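Lodley Water and Energy Analytics
Workshop notebook, metering group
Oct 5, 2025
Entered by Xuelian Deng

Purpose of entry: to record the state of the meter anomaly model ahead of the handover to Drikeck, and the points left open after the review with Ebise Endale and Ashwin Unnithan.

The training set for the Drutdale district now holds 1828 household electricity accounts. Of these, 191 carry an inspection result entered by a field officer. The remainder are unlabelled and are used only for the load-shape clustering. Ashwin has asked that the two groups be kept in separate tables from now on, as the earlier combined file led to unlabelled accounts being read as "no fault found". The correction has been made and the old file is withdrawn.

The classifier was retrained on the corrected tables. Recall on confirmed bypass cases is lower than previously recorded. The earlier figure should not be quoted in any report to Drikeck. Precision is unchanged within the spread between runs. Ebise considers the fall to be a consequence of the labelling error and does not recommend any change to the features at this stage.

Flagged accounts are ranked by score and the top 40 are passed to the inspection team each month. The list is reviewed by hand before release. Accounts with a recent change of tenancy are held back until a second billing period has closed. A long absence can resemble a bypass in the daily totals, and the model does not at present distinguish between the two with any confidence. 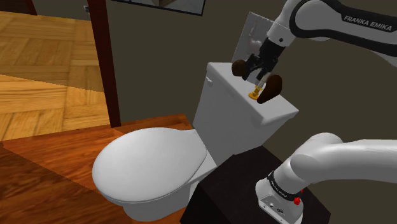 Water readings were then considered as a supporting signal. Where a household has both meters, a property showing regular water draw and almost no electricity use deserves a closer look. The difficulty lies in separating short, repeated draws from slow leakage. A flush from a tank with a side handle, of the kind fitted to the white toilet in the rendered bathroom, should give a brief draw followed by a refill of fairly constant volume, and it is this pattern that the event detector is intended to find. The present sampling interval is too coarse to resolve it. Viktória Jakab will enquire whether Duan can supply shorter-interval readings for 10 properties as a trial.

Consent for the joint use of the two data sources has not been settled. Ermelinda Esteves has drafted a notice to customers, and no water data is to be joined to named accounts until it has been approved. Trial work will proceed on account numbers replaced by keys held outside the group.

Open points:

- Rerun the tenancy filter on the corrected tables (Xuelian).
- Confirm the threshold for release with Drikeck in writing (Ashwin).
- Decide whether properties with solar panels need a separate model. The daytime dip is being scored as suspicious in several streets on the east side of Drutdale.
- Written reply from Duan expected in November (Viktória).

The random seed and table versions for the retrained model are listed on the inside cover of this notebook.

Recent entries
Load-shape clustering, second pass
Missing readings and how they are filled
Notes on inspection codes used in Drutdale
Duan meter clock drift

Contact the metering group | © 2025 Lodley | Back to top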